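정리 갤러리 - 하얀 책상 위의 것들

2024년 3월 28일 올림. 급하게 씁니다. 나중에 고칠게요 (아마도)

서랍을 비웠습니다. 정확히는 서랍 2개랑 그 밑에 있던 상자. 작년부터 미뤄둔 거. July 전에는 하겠지 했는데 웬일로 봄에 했네요. 이사 아님. 그냥 정리. Umcombe 쪽 작업실 같이 쓰는 사람들은 다 아는 그 서랍입니다. 열면 안 닫히고, 닫으면 안 열리는.

방법은 별거 없음. 흰 책상에 일단 다 꺼낸다. 종류별로 몰아본다. 쓸 거, 줄 거, 버릴 거. 끝. Idun Aasen 씨가 예전에 알려준 방식인데 원래는 바닥에 천 깔고 하는 거래요. 저는 무릎이 안 좋아서 책상에서 합니다. 허리도 별로지만 무릎보단 낫죠.

사진은 몇 장만. 더 있는데 고르다가 밤새겠어서 포기. 글이 더 길어요 미리 말해둠.

1. 문구랑 줄 종류

제일 먼저 나온 건 역시 가위. 파란 손잡이. 이 집 가위는 늘 맨 위에 있는데 찾을 땐 없어요. 마스킹테이프 한 조각, 초록 뚜껑 달린 검은 마커, 돌돌 말린 검은 줄. 이 조합이 사실 제일 자주 씁니다. 테이프 붙이고 마커로 이름 쓰고 줄에 감고.

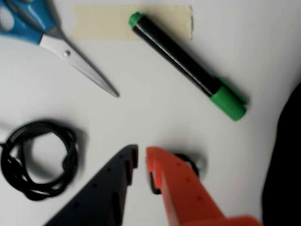

라벨 붙이는 건 꼭 그날 해야 해요. 내일 하면 안 함. 105번 겪어봤습니다. 줄은 한 번 감아서 끝을 안으로 밀어넣는 식으로. Halvard Vik 씨는 팔자로 감으라고 하는데 저는 아무리 해도 모양이 안 나와서 그냥 동그랗게. 풀 때 꼬이면 그때 가서 화내면 됩니다.

가위는 두 자루만 남기기로. 테이프용 하나, 종이용 하나. 테이프용은 날에 끈끈이가 묻어도 그냥 쓰고 종이용은 절대 테이프 금지. 이거 지키는 사람 작업실에 나 혼자임. 손잡이에 써붙일까 고민중.

마커는 종이에 한번씩 그어보고 안 나오는 건 바로 버렸어요. 혹시나 하고 물 묻혀보고 거꾸로 세워두고 그런 거 안 하기로. 그렇게 살린 마커가 한 주를 넘긴 적이 없음. 뚜껑만 있고 몸통 없는 것도 나옴. 뚜껑은 왜 모아뒀는지 모르겟네요. 버림.

마스킹테이프는 넓은 거 하나 좁은 거 하나. 색깔 있는 건 예쁜데 글씨가 안 보여서 결국 베이지만 씁니다. Grika에서 사온 묶음이 아직 한참 남았어요. 다음번에 또 사려고 하면 누가 좀 말려주세요.

2. 건전지

여기서 시간 다 감. 진짜로. 굴러다니는 건전지가 제일 골치예요. 새 건지 쓴 건지 겉만 봐서는 모르니까. 리모컨에서 뺀 거, 벽시계에서 뺀 거, 포장 뜯고 하나만 쓴 거 다 섞여 있고. 측정기로 하나씩 찍어보다가 중간에 측정기 건전지가 나감. 측정기용 건전지 찾느라 또 한참.

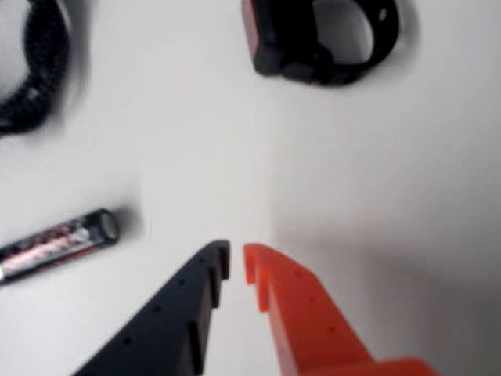
그래서 규칙을 정했습니다. 새 건전지는 포장째로 서랍 왼쪽. 포장 뜯은 건 뚜껑 있는 통에, 방향 맞춰서 세워서. 다 쓴 건 현관 앞 유리병. 병이 차면 수거함으로. 이것뿐인데 이걸 여태 안 했네요.

끝부분에 테이프 한 조각씩 붙여서 내놓는 것도 이번부터 하기로. 금속끼리 닿으면 안 좋다고 Eskil Fjeld 씨가 몇년째 잔소리했거든요. 들었으면 진작 편했을텐데. 네 죄송합니다.

그리고 크기별로 나누는 건 하다 말았어요. 칸막이가 모자라서. Wokus 칸막이 통을 하나 더 시켰는데 4000원. 배송비가 더 나옴. 오면 이어서 할게요. 그때까지는 종이컵에 담아둡니다. 종이컵에도 마커로 써놨어요, 굵은거 얇은거.

오래돼서 옆에 하얗게 뭐가 낀 건 맨손으로 만지지 마시고. 장갑 끼고 봉지에 따로. 저는 처음에 그냥 만졌다가 손 씻으러 갔다왔습니다.

중간에 커피 한 잔 마심. 커피 놓을 데가 없어서 창틀에 둠. 창틀도 치워야 된다는 걸 그때 알았는데 못 본 걸로 했습니다. 한 번에 한 군데만. 이 원칙 깨지면 저녁에 온 방이 다 뒤집혀 있어요. 작년에 그랬음.

3. 검은 천 가방

마지막은 가방. 구겨진 채로 제일 밑에 깔려 있었어요. 검정에 끈 길고, 작은 흰 라벨 하나. 책상에 올려놓으니까 자리를 엄청 차지하더라구요. 빈 가방 접는 법 아시는 분 댓글 좀. 저는 늘 끈에서 망합니다.
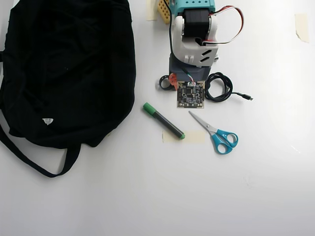
4. 가방 이후, 남은 얘기

가방은 버리지 않기로. 처음엔 줄 거 쪽에 놨다가 다시 쓸 거 쪽으로. 가방은 왜 다 이럴까요. Attila Szűcs 씨가 자기 달라고 하긴 했는데 한 발 늦었음. 대신 장바구니 드릴게요. 장바구니는 222개쯤 있는 느낌이라.

안에 뭐 넣을지도 정했습니다. 줄 묶음이랑 테이프. 출장 나갈 때 들고 나갈 것만 모아서. 끈은 길이를 줄여서 안에 넣고 접으면 좀 낫더라구요. 문 옆 고리에 걸어둘 예정인데 고리가 헐거워서 일단 의자 등받이에. 고리 나사도 할 일 목록에 적어둠. 목록이 또 길어짐...

천 가방 먼지는 물 말고 테이프로 먼저. 손에 테이프 거꾸로 감아서 톡톡. 검은 천은 진짜 먼지가 다 보여요. 빨래는 그다음에 생각하면 됨. 저는 아직 생각만 하고 있어요.

5. 서랍에 다시 넣기

넣는 건 꺼내는 것보다 빨라요. 대신 다음 날 아침에 넣으세요, 밤에 넣으면 다 밀어넣게 됨. 제가 그래서 한 번 다시 꺼냈습니다.

윗서랍: 가위, 마커, 테이프, 자. 손이 제일 자주 가는 것들.
아랫서랍: 건전지 통, 줄 묶음, 설명서 몇 개. 설명서는 지금 있는 물건 것만 남김. 없는 물건 설명서가 더 많았어요.
상자: 비었음. 접어서 내놓음. 그냥 두면 또 찹니다.

서랍 바닥에는 얇은 종이 한 장 깔았어요. Torvik 달력 뒷면. 크기가 딱 맞길래. 연필심 가루 같은 거 떨어져도 종이만 갈면 되니까 편해요.

상자에서 나온 것 중에 주인 모르는 열쇠 하나. 자전거 열쇠 같은데 작업실에 자전거 타는 사람이 없음. King-fai Lam 씨한테 물어봤더니 자기 거 아니라고. 일단 윗서랍 구석에 테이프로 붙여뒀습니다. 본인 거다 싶으면 말씀 주세요. 여름까지 안 나타나면 정리합니다.

줄 거 상자는 복도 선반 밑에 내놨어요. 자, 클립, 공책 반 쓴 거. 필요한 분 그냥 가져가시면 되고 저한테 안 물어보셔도 됩니다. 공책은 앞부분에 제 낙서 있음, 뜯고 쓰세요.

덧. 다음엔 선반 합니다. 나사 종류가 제일 무서움. 안 쓰는 작은 유리병 있으신 분 모아주세요, 뚜껑 있는 걸로. 오타는 나중에 고칠게요. 칸막이 통 도착하면 건전지 쪽 사진 추가하겠습니다.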